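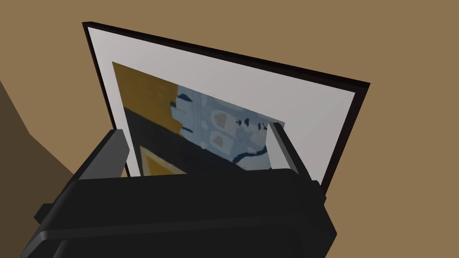 Boonmee Bunnag objected, on reading an early draft of this section, that a gripper which reports a closed grasp and a gripper which has hold of something are two separate matters, and that our fault log treated them as one. The objection was fair. We have rewritten the log categories and the analysis below uses the new ones.

Figure 4. Wrist view in simulation, picture task. The fingers are at the lower part of the framed picture and the gripper housing hides the bottom of the artwork.

4.3 False grasp reports in the picture task

The picture task was run 472 times in the Orthorpe simulator with the Drullano controller. The arm has to take a framed picture by its lower part and carry it to a marked spot on the wall. The fault we discuss was first noticed in November, when the controller began its lifting move in runs where the object did not follow.

The controller decides that a grasp is good from two signals: finger position and motor effort. If the fingers stop short of fully closed and the effort stays above the threshold for 10 control steps, the state changes to "held". Nothing in this test asks what stopped the fingers. A finger pressing on the face of the frame can meet both conditions, and so can a finger caught on a corner. In either case the arm moves off at full carrying speed.

The wrist camera was of little help. As Figure 4 shows, the housing and fingers cover part of the object at close range, and the lower edge lies between the fingers where the view is blocked. The picture is also seen at a steep angle. Our pose estimator, Estesis, was trained mostly on views in which all four corners are visible. With a corner hidden it tended to return the last good pose and give it a high confidence – a poor choice of default, and one we had made ourselves for an earlier task.

We replayed 12 of the failed runs by hand. In seven the stored pose was already out of date when the fingers began to close. The remaining five had a usable pose but uneven contact, with one finger loaded well before the other. Surachet Thepsuriya suggested comparing the two finger loads directly, and this check is now part of the Panyasiri safety layer.

Two changes were made. Estesis now marks a pose as stale after 7 frames without a fresh corner match, and a stale pose blocks closing. The controller also makes a short, slow test lift before it may enter the carrying state. If the loads differ too much during the test lift, the arm stops and waits for an operator. It does not open the fingers by itself, as on a real arm that could drop a frame with glass in it.

The test lift makes each run longer, and we have not yet tried it with frames of uneven weight.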